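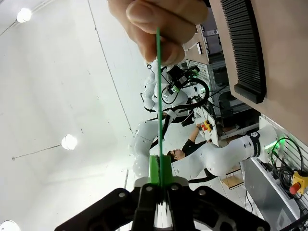
Tue 23 March

So I've given up the car. Well, not given up exactly, it failed its MOT and the garage wanted 382 pounds to put it right, and I stood there in the forecourt doing sums in my head and said no thank you. That was a fortnight ago and I've been on the bus ever since.

I hadn't been on one regularly since school. The number 8 goes from the end of my road, past the Skatis building and all round the Hellska estate before it remembers it's supposed to be going into town. In the car it was a quick hop. On the bus it's long enough to get through a good chunk of a library book, and I've finished two already (I think I read two in the whole of last year!).

The mornings are fine. People have their seats and you learn not to sit in them. I made that mistake on day one, front left by the luggage rack, and got a look from a woman with a tartan trolley that I felt all the way to the Kalogeropoulos bakery. We nod to each other now. I've moved to the back, over the engine, where it's warm but you do get shaken about a bit going up the hill.

Coming home is another matter. The timetable says every 20 minutes and the timetable is a liar. Last Thursday I waited almost 200 pages, if you want to measure it in paperback, and then two came along together, the second one completely empty. I got on the empty one and felt like royalty.

What I miss is the big shop. You can't do a big shop on the bus, or I can't, not with my shoulders. I've been buying things in dribs and drabs, which means I'm in Hiltetska's nearly every evening for an onion and coming out with four other things I didn't go in for – mostly biscuits. I haven't worked out yet if I'm saving any money.

The fares go up in April, so I'm going to get the monthly pass before then and see how I feel at the end of it. My neighbour's selling a bike as well. It's got a basket on the front and I keep looking at it.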